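Ticket 1185
Subject: Desk top in the Nuchit room - cloudy patch and sticky finish
Opened by: Hryhorii Hrytsenko
Assigned to: Volodymyr Semeniuk
Location: Andport, second floor
Category: Furniture / surfaces
Status: Closed, with follow-up

Hryhorii Hrytsenko, 9:10 AM
The light wood desk by the window has gone cloudy on the right side. It also feels tacky if you rest your arm on it for a while. Paper sticks to it a little. I wiped it down on Tuesday with the spray from the supply closet and it looked fine for an hour, then the haze came back. The other desks in the room are okay. Can someone look at it before the people from Torkum come in and need the space?

Volodymyr Semeniuk, 9:45 AM
Which spray? There are two in that closet. One is glass cleaner and the other is a furniture polish in a white bottle. Also, has anything hot been put down on the desk, or anything with a rubber base? Monitor feet can do it.

Hryhorii Hrytsenko, 10:02 AM
White bottle. I think everybody has been using it. There was a monitor on that side until the end of April but it stood farther back than the haze. No coffee pots or anything like that. The room does get a lot of sun in the afternoon.

Volodymyr Semeniuk, 1:30 PM
Went up and looked. Notes so far:

The haze is on top of the finish. If I drag a fingernail over it I get a soft gray line and some residue under the nail. That is polish buildup. A heat mark or water mark would be in the finish and would not scrape.

The polish is silicone and wax. The desk is a veneer top with a factory clear coat, and it does not need polish. Each coat goes over the last one and picks up dust and hand oil.

Tried a damp microfiber cloth on a corner. No change. Tried warm water with a few drops of dish soap, cloth wrung out hard. Some came off, the cloth turned yellow, and the surface was still tacky after it dried.

Next step is mineral spirits on a small test spot at the back edge, where a mark won't show. Please leave the desk clear and keep the window open this afternoon.

Volodymyr Semeniuk, 3:15 PM
Test spot is good. Left it 20 minutes and checked again: no dulling, no softening, no lifting at the edge. Went ahead with the whole top, one section at a time, wiping with the grain where I could. The figure loops around on this one so there isn't a single direction to follow. I followed the long bands and did the oval parts in short passes.

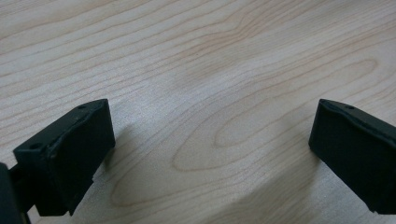

After the spirits I went over it twice with the soap and water mix, then plain water, then a dry towel. Used cloths are laid flat outside on the concrete to dry. Do not put them in the wastebasket, they can catch fire.

One thing I want to check again tomorrow is whether the tacky feeling comes back. If it does, the clear coat itself has started to break down and cleaning won't fix that. The top would have to be scuffed and recoated.

Hryhorii Hrytsenko, 3:40 PM
Thanks. Can I put the laptop and lamp back?

Volodymyr Semeniuk, 3:44 PM
Not until morning. The lamp has rubber feet, so when it does go back put felt under it. There is a sheet of felt dots in my top drawer.

Volodymyr Semeniuk, 8:50 AM, next day
Checked the desk. Dry to the touch over the whole top. Left a sheet of printer paper under a heavy book overnight and it lifted off clean, no drag and no print transfer. I don't think the coat is damaged.

Took the white bottle out of the closet and put a label on the shelf: damp cloth only, dish soap if needed. If people want a bottle of something up there I can mix soap and water in a spray bottle, but it should go on the cloth first and never straight on the desk. Liquid gets into the seam at the edge and swells it.

Hryhorii Hrytsenko, 9:20 AM
Looks good and feels normal. Ula asked if the long table downstairs can be done too. It gets the same polish.

Volodymyr Semeniuk, 9:31 AM
Yes, but open a separate ticket. That table has an oil finish and mineral spirits could pull some of it out, so it needs its own test spot and probably a fresh coat of oil afterward. I would also need the table empty for a full day - not just the afternoon.

Resolution: Polish buildup removed with mineral spirits, then soap and water. No refinishing needed.
Parts: none
Materials: mineral spirits, dish soap, microfiber cloths
Follow-up: look at the surface again in a month. Ask about a blind for the window.
Related: ticket for downstairs table, not yet opened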